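Zastel Home and Workshop Help - Frequently asked questions
Last updated 8 August 2025

Can a machine tidy my kitchen yet?
Not the whole kitchen. Small arms can pick up one light thing and put it in a container, if the place is prepared. Plates, wet cloths and full bags are still work for people.

What about a small workshop?
It is a little easier, for the bench stays the same from day to day. Sorting printed parts is a good first job. We tried this in March with our partner Soler, and we still set out the parts by hand every morning.

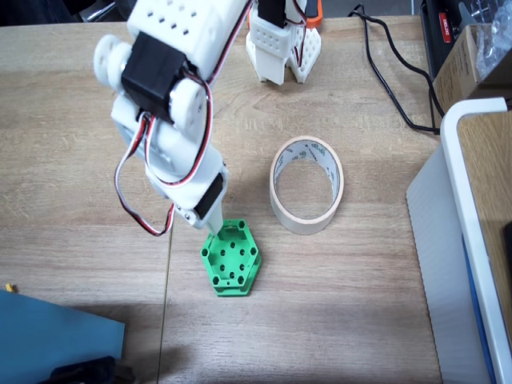
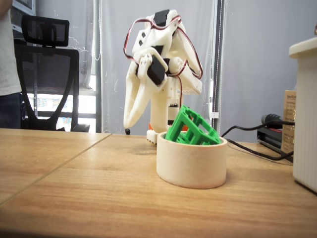
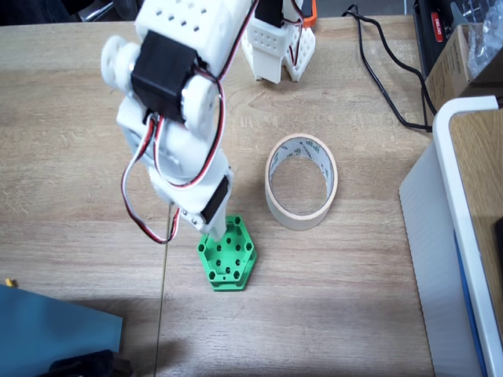 How much does it cost to begin?
Our starter course costs 400 euros and takes 14 hours. The arm is not included - you can bring your own or rent one from Ornov for 15 euros a day.

Will it save me time?
In the first weeks you will lose time, I must say. You have to show the machine the same movement again and again, sometimes 100 times for one object.

Can I leave it alone in the room?
Please stay near it. If it holds something in a wrong way, switch off the power first and then take the object out.

Do you visit homes outside Clelance?
At the moment we do not.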